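Fixing a gripper that closes but drops the cloth

Applies to the Claven two-finger gripper on firmware 3230 and later. If the fingers close on a garment, the software reports a good grasp, and the cloth slides out during the lift, work through the steps in order.

1. Press the stop button and wait for the drive light to go out. Keep your hands away from the fingers until it does. A dropped grasp can trigger a retry, and the retry gives no warning.

2. Open the log in Sirkus and find the last close command. Write down the motor current at the end of the travel. A normal close on a single layer of cotton ends at 265 mA. Ours was ending at 684, with the fingers still 2 mm apart.

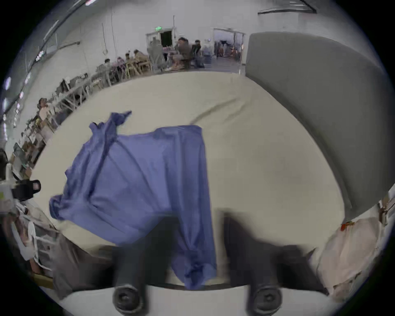

High current with a gap means something in the linkage is binding. The controller reads the resistance as fabric and stops squeezing too early. Lowering the grasp threshold will hide the fault for a day or so and then the drops come back.

3. Disconnect power at the wrist. Move each finger by hand through its full range. Both should feel the same.

4. If one is stiff, take out its pivot screw and check the bushing for lint. Clean it dry. Oil collects more lint and stains fabric.

5. Refit the screw, reconnect power, and run the zero routine with nothing between the fingers.

6. Repeat the close test on one layer of cloth, then on a folded edge.

If the current is still high, replace the bushing. The Bonby spare fits without changes. The Ejigu one needs a washer.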